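Clovthorpe student robotics, bench notebook
Thursday, July. In from 13:30.

Carried on with the table clearing task for the project demo. Iason had left a note saying the right wrist was drifting again, so that came first. Homed both arms, ran the calibration script twice and compared. First pass gave an offset on the wrist roll, second pass clean. I think the arm had been left leaning on the mat when it was powered down last time. Please park both arms before switching off, even if you are only going for lunch.

Firmware on the right gripper is now the same version as the left. It was one behind, and that explains why the close command took longer on that side. Config saved in the Virk folder under the usual name, old one kept next to it.

Then the grasping. We are still on the "one item at a time" stage of the task sheet, right arm doing the reaching, left arm kept back out of the way. Small soft things on the mat remain the hard part. The planner picks a point in the middle of the object and comes in too flat, so the fingertips meet the mat before they meet the thing. I changed the approach angle in steps and logged each one. Steeper is better up to a point, then the forearm comes too near the table and the safety stop cuts in. 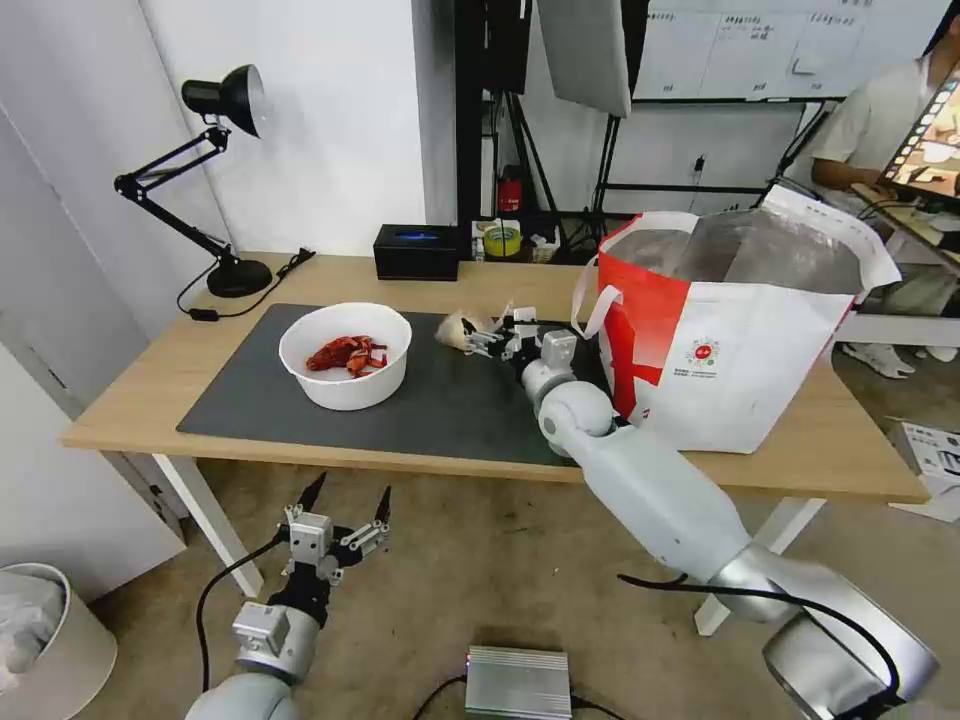 Force limit next. It was set to 1,450 in the driver (raw units, see the table in the Brandik handover notes), and at that setting anything soft gets squashed flat. Dropped it to 1,000 and the grip was gentler but slipped on the lift. Tried 300 out of curiosity and the fingers stalled before closing. Put it back to 1,000 and slowed the lift instead. That held on most goes. I would like someone else to repeat it before we write it up.

Loukia looked at the logs with me at 15:00. She thinks the slipping comes from the wrist turning slightly as the arm starts to rise, and the force has little to do with it. Plausible. The joint trace shows a small kick right at the start of the lift on nearly every run. She is going to lock the wrist for the first part of the move and see if the kick goes away.

Recording: the data folder now holds 1,963 runs including today's. A fair number of the early ones have the wrong task label (they say "sort" when they should say "clear"). Iason has a script for relabelling but it has not been run on the shared copy. Do not train on that folder until he says so.

Lost twenty minutes to the network dropping out mid-run. The arm stopped as it should and the run was marked as failed. Restarted the switch, no trouble after that. If it happens again write down the time here so we can see whether there is a pattern.

To do:
Wrist lock test (Loukia)
Relabel early runs (Iason)
Repeat force limit runs at 1,000, slow lift (anyone but me)
Ask Broltden about spare fingertip pads, the quote they sent was for the wrong size
Print the new task sheet and bin the old ones

Arms parked and powered off 17:40. Logs copied to the shared drive.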